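Filed under: Kitchen, Small Stuff

So I finally dealt with the spice drawer. And by dealt with I mean I took everything out at 9 in the morning with a cup of coffee and was still standing there in my socks at lunchtime, sniffing things.

It started with the paprika. I was making the potato thing again (the one with the onions, I posted it back in June) and I went to grab the paprika and came up with three jars of it, all half full, one of them so old it had gone the color of a brick. Two of those had moved with me from the apartment in Sademlow. That's two kitchens ago!

Anyway, out it all came. I wiped down the drawer, which had a layer of cumin in the back corners like fine sand, and I lined everything up on the counter in the order I'd want to reach for it. Oregano, chili flakes, cinnamon, the garlic powder I pretend I don't use. The bay leaves went straight in the compost because they smelled like a paper bag.

Then came the jar question. I've been going back and forth on this for months. I really love the look of matching jars with matching labels, and I had a whole set from Holst sitting in an online cart for 75 dollars, and every few days I'd open the tab and look at it and close it again. They're so pretty. But I already own a cupboard full of perfectly good jars, and what I needed was fewer spices. So I closed the tab for real this time and soaked the labels off what I had. The Kiltesent mustard jars come clean in almost no time, by the way, if you're looking for some. The pickle ones I wouldn't bother with, that smell lives in the lid forever.

The shakers are their own category. I like a pour hole for anything I use by the spoonful and little sprinkle holes for anything I use by the pinch, and I used to have it exactly backwards, so half my dinners were too salty and the other half took forever.

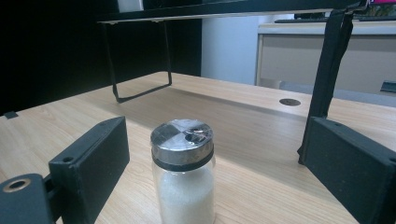

Short jars turned out to be the way to go for me, too. The tall ones fall over every time you open the drawer, and then you get that slow roll and clunk at the back. I kept 6 of the short glass ones out for everyday stuff and moved the baking spices up to the shelf next to the flour, where I'm usually standing when I want them anyway.

One tip for filling them: fold a piece of parchment in half and use the crease as a chute. I own a funnel, it's from Saster, it's lovely, and it clogs the second you put anything powdery in it. Stop a little short of the top as well so the lid doesn't pack everything down.

Next up is the drawer under it, with the foil and the twist ties and, for some reason, birthday candles. I opened it and closed it again. Maybe next week.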